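Cleltavix Bench Notes
@cleltavixbench
28/04/2025

1/ Comparing two finger sets on the handheld grippers at Dongate. Set A is the flat printed block we have used since November. Set B is the Kuipers pattern, same outline, with a shallow groove down the contact face. Same arms, same cables, same Ernus controller for both.

2/ Test object is a wooden paddle hairbrush. It is a bad shape for parallel fingers: one side of the grip lands on a curved, glossy rim, and anything that wanders inward meets the pins. Flat blocks make a short contact on the curve, so the brush can pivot about it.
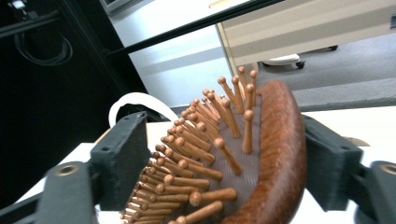

3/ Mounting. Fingers bolt on, arms take brass threaded inserts. We used to tap the print directly and the threads wore out after a few swaps. Inserts went in with a soldering iron. No pull-outs yet, including one that went in crooked.

4/ Protocol: pick the brush from the table or the basket, lift, tilt, hold, put back. 334 grasps in total, split evenly, 167 per finger set. A grasp fails if the brush rotates enough in the fingers that the operator has to let go and start over.

5/ Result on slips: set A 24, set B 11. Most of the set A slips came during the tilt. The lift itself is rarely a problem with either set.

6/ Caveat: one operator, one brush. The groove lines up well with a rim of this thickness. A thicker rim would bridge it and you are back to the flat block. Will repeat with a spatula and a mug before changing the default.

7/ Next, the basket task. Small white plastic basket with slotted sides and an arched handle. The handle is what makes it difficult, as it takes away the straight approach from above. You come in from the side or at an angle.
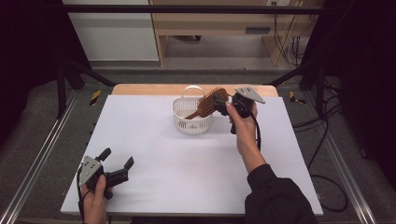

Right gripper closed on the bristle head, left gripper open near the front of the board.

8/ Gripping by the bristle head gives a wide target but a thick one. Jaw opening is the limit. Gripping by the handle is easier to reach, then the heavy end swings. We logged both and let the operator choose.

9/ Logging. Ernus records jaw width and pose per sample. Shortest usable basket episode was 2,289 samples. Two episodes lost to a loose connector on the left unit. Strain relief added at the plug, no dropouts after that.

10/ Cable routing is still poor. Along the forearm it is fine until you rotate the wrist past vertical, then it pulls on the device and you can see it in the pose trace. Shorter cable made it worse. Trying a softer jacket.

11/ Wear: after 112 grasps the set A face had a polished patch where it meets the rim. Set B shows less, on the two edges of the groove. Neither has been replaced.

12/ Files for the grooved finger go up once I fix the hole spacing. The current drawing is 0.5 mm off and you have to file the slot to get the second bolt in.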